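'5초 규칙'은 정말일까? 바닥에 떨어진 과자를 둘러싼 소문 따져 보기

"5초 안에 주우면 괜찮아!" 누가 처음 한 말인지는 아무도 몰라요. 그런데도 다들 믿지요. 정말 믿어도 될까요? 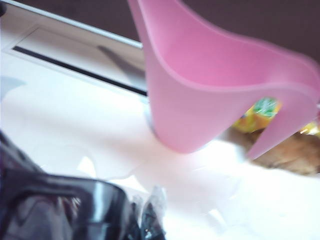 세균이 시계를 볼 줄 알까?

5초 규칙이 맞으려면 세균이 바닥에서 다섯을 셀 때까지 얌전히 기다려 줘야 해요. 좀 이상하지 않나요? 세균에게는 시계도 없고, 사실 다리로 뛰어오는 것도 아니에요. 음식이 바닥에 닿는 순간, 바닥에 있던 세균이 음식 겉면에 그냥 묻는 거예요. 손에 물감이 묻을 때를 생각해 보세요. 물감 위에 손을 아주 잠깐만 대도 색이 묻잖아요.

오래 놓아두면 더 많이 묻을 수는 있어요. 그러니까 빨리 줍는 게 아무 소용 없다고 말하면 그것도 틀린 말이에요. 하지만 '덜 묻는다'와 '안 묻는다'는 전혀 달라요. 소문은 이 둘을 슬쩍 바꿔치기할 때가 많답니다.

시간보다 중요한 것

수박 한 조각과 마른 비스킷을 똑같이 떨어뜨렸다고 해 봐요. 어느 쪽에 세균이 더 잘 묻을까요? 대개는 수박이에요. 물기가 있으면 세균이 옮겨 가기 쉽거든요.

어디에 떨어졌는지도 따져야 해요. 신발을 신고 다니는 복도와 방금 닦은 식탁은 다르겠지요. 그렇다고 반짝반짝한 곳이면 안심해도 될까요? 세균은 너무 작아서 맨눈에는 안 보여요. 하얗고 매끈한 식탁도, 예쁜 분홍색 플라스틱 그릇도 눈으로만 봐서는 깨끗한지 알 수 없어요.

"나는 먹었는데 멀쩡하던데?"

이 말을 들으면 고개가 끄덕여지지요. 하지만 잠깐만요. 한 번 멀쩡했다고 늘 멀쩡할까요? 모든 세균이 배탈을 일으키는 건 아니에요. 운 좋게 해로운 세균이 없었을 수도 있고, 아주 적게 묻었을 수도 있어요. 우산 없이 나갔는데 비가 안 왔다고 해서 앞으로도 비가 안 오는 건 아닌 것처럼요.

후후 불면 되지 않을까?

먼지나 머리카락은 날아갈지도 몰라요. 그래도 달라붙은 세균까지 모두 떨어진다고 믿기는 어려워요. 게다가 입김에는 내 침도 섞여 있어요. 사과처럼 단단한 과일은 흐르는 물에 잘 씻으면 훨씬 낫지만, 젤리나 빵은 씻어 먹을 수도 없지요.

손 씻기 30초는 또 뭐야?

"아까는 5초를 믿지 말라더니 왜 손은 30초나 씻으래요?" 좋은 질문이에요! 숫자가 나오면 무엇을 하는 시간인지부터 물어봐야 해요. 30초는 마법의 숫자가 아니라 손등, 손가락 사이, 손톱 밑까지 비누로 문지르는 데 필요한 시간이에요. 비누도 없이 물만 틀어 놓고 서른을 세면 별로 소용이 없어요.

직접 해 봐요

준비물: 반짝이 가루 조금, 마른 과자, 오이 한 조각, 쟁반
1. 쟁반에 반짝이 가루를 얇게 뿌려요.
2. 과자와 오이를 올리고 하나만 센 뒤 들어요.
3. 어느 쪽에 가루가 더 많이 붙었는지 살펴봐요.
4. 새 과자와 새 오이로 바꾸어, 이번에는 다섯을 세고 들어요.
실험에 쓴 음식은 절대 먹지 말고 버리세요. 반짝이 가루는 세균이 아니니까 결과가 진짜 세균과 똑같다고 말할 수는 없어요. 어떤 점이 다를지 친구와 이야기해 보세요.

낱말 풀이
세균: 맨눈으로 볼 수 없을 만큼 작은 생물. 몸에 이로운 것도 있고 해로운 것도 있어요.
소문: 사람들 사이에 퍼졌지만 맞는지 확인되지 않은 이야기.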